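# Chapter 3: What a Thing Is Worth

When Crisóforo Esquivel closed his late aunt's house in Guzmán, he found a sewing machine, a drawer of spoons, a painting of a ship in trouble, and a box of buttons. He asked three people what the lot was worth. The first, a dealer, offered him 235 dollars. The second, an insurance agent, wrote down a figure so much larger that Esquivel asked whether she had looked at the right painting. The third was his sister, who said none of it could be sold and that he should be ashamed of himself.

All three were competent. The sister was possibly the most competent of the three, at least in her own opinion. They had been asked the same question and had answered three different ones, and most of this chapter is spent pulling those questions apart.

In Chapter 2 we looked at cost, which is what you give up to get something. Cost is comparatively well behaved. You can often find a receipt. Value is less cooperative. It changes when you carry an object across the street, it changes when a second person walks into the room, and it changes a great deal when the owner dies. Students who did well with cost sometimes arrive here expecting more of the same and are cross by page two. If you are cross already, you are ahead of schedule.

## 3.1 Three kinds of answer

The dealer gave Esquivel what we will call **resale value**: what a buyer will hand over today, in this town, for the goods as they stand. The dealer has to store the spoons, polish the spoons, and wait for someone who wants spoons. His offer has all that waiting baked into it. People tend to feel insulted by resale value, and dealers tend to be used to it.

The agent gave him **replacement value**: what it would take to put an equivalent sewing machine, ship, and set of spoons back into the house if the originals were lost. Nothing in this figure says that anyone would buy them. You can insure a thing that has no buyer on earth, and many families do, year after year.

The sister gave him **use value** and **sentimental value**, tied together with string. The sewing machine had hemmed her school uniforms. It could still hem something. Whether it could hem anything as well as a new one from Coreck was, she felt, a rude thing to bring up at such a time.

Older textbooks treat sentiment as a sort of fog that lifts once the grown-ups start talking about money. We don't. If Esquivel's sister would turn down 235 dollars for the box of buttons, then the buttons are worth more than that to her, and a theory that calls her confused has a problem the theory ought to deal with on its own time.

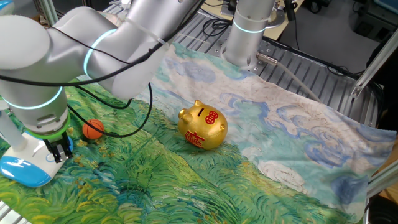
Consider how quickly a price moves once more than one person cares about it. Fumiko Okabe taught high school economics in Clivon, and every December she auctioned off a jar of pickled plums to her class. The jar was made by her mother and cost almost nothing to fill. Bidding was in real coins, and the money went to the end-of-term lunch. In a quiet year the jar sold for 3 dollars. One year two boys who disliked each other both stayed in past the point of reason, and it went for 44. Neither of them ate plums.

Okabe then asked the class what the jar was worth. The winner said 44 dollars, rather faintly. Someone else said 3, going by the year before. A girl at the back said it was worth whatever the loser would have paid, plus a nickel, and was told to sit near the front from then on.

She had noticed something we will need in Section 3.4. In an open auction, the final price tells you a good deal about the person who *stopped* bidding and rather less about the one who won. The winner might have gone to 50 or 500. He never had to say. This gap, between the most a buyer would have paid and what the buyer did pay, is called **consumer surplus**. In the case of the plums it may well have been zero, or worse, but the boy declined to discuss it.

## 3.2 Worth to whom, and when

A good habit, and one we will insist on in the exercises, is never to write the word "worth" without two small additions: *to whom* and *when*. An umbrella is worth more at four in the afternoon in a downpour than it was at noon, and the street vendor knows this at least as well as you do. A ticket for last night's concert is worth something only to a person who keeps albums.

Location does the same work. Wálter Sotelo and Daranee Duangkaew ran a small trade in used bicycles between Clivon, which is flat, and Gukier, which is built up the side of a hill. Single-speed bicycles were cheap in Gukier for reasons any resident could explain while out of breath. Sotelo bought them there and Duangkaew sold them in Clivon, 12 to a truckload, with a coat of wax and not one new part. A neighbor accused them of making money out of nothing. Duangkaew replied that the neighbor was welcome to pedal one back up.

She had the better of the argument. The bicycles were in the wrong place, and moving them made them more useful to somebody. We will meet this idea again under the name **arbitrage**, a word that makes hauling a truckload of bicycles sound like something done in a tie.

## 3.3 Before you go on

The next section introduces demand curves, which are drawings of how much people would buy at prices they haven't been charged yet. Bring a pencil. Before then, pick one object in your home that you have owned for more than a year and write down three figures for it: what you could sell it for by tonight, what it would cost to replace, and the smallest offer that would make you part with it. Leave the figures alone overnight and then do the exercise again without looking at your first page.

If the two pages match exactly, check whether you peeked. If they don't, keep both. Teófilo Ticona, who wrote the problem set for this chapter, has kept his own pages for a coffee grinder, and his third figure has gone up every time he has been asked. He would like it known that the grinder is not for sale. We will use his numbers in Problem 3.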